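4. Storing the small parts

Please read this section before you put the Sonadard headphone amplifier away for more than 15 days.

4.1 Switch off the amplifier and wait until the green lamp is dark.

4.2 Pull out the audio cable by the plug. Do not pull the cord itself.

4.3 Coil the cable in wide loops – about the size of your palm. Do not make knots.

4.4 Put the spare ear tips and the 4 fuses in a small case with a lid. Write the part number 142 on a label, so you can order the fuses again later.

4.5 Place all cases in one carton and keep the carton in a dry room.

Note: Any clean carton is good for this, also a used one. You do not need to keep the original package for the warranty.

CAUTION: Small parts can be swallowed. Keep them away from children, and never store them together with medicine.

4.6 If a fuse is missing, write to Margaux Chauvin at the Sundulstead service desk.
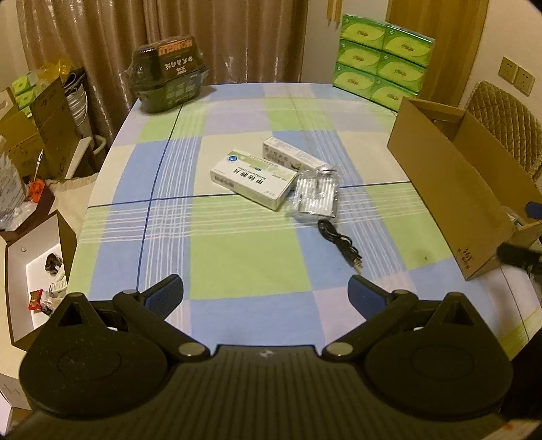
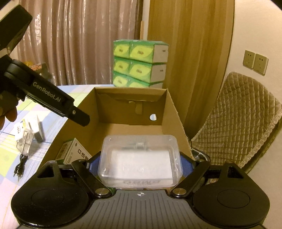

Page last changed: September, by E. Cârstea

First picture: cable with silver plug, coiled. Second picture: clear plastic box over an open carton.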